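Storing Dried Beans and Chiles

Dried beans keep their cooking quality for one to two years in a sealed container at room temperature. Older beans are safe to eat but take longer to soften. Write the purchase month on the lid and use the oldest batch first.

Whole dried chiles should bend without cracking. Store them away from the stove, in glass or metal. Ground chile fades faster than whole pods, so grind small amounts.

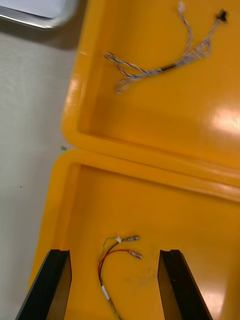

Yellow carrying case, opened flat.

For an overnight soak, dissolve 29 grams of salt in 2000 milliliters of cold water. This covers 700 grams of beans with room for swelling. Drain and rinse before cooking. In very hard water, a pinch of baking soda in the pot shortens the simmer; too much makes the skins slimy.

Cooked beans freeze well in their own liquid. Leave an inch of space at the top of the container and thaw in the refrigerator.

Last updated: 2022-04-01

Related tips
Cleaning a Burr Grinder
Freezing Stock in Flat Bags
Pantry Moths: Finding the Source
Sharpening Angles for Kitchen Knives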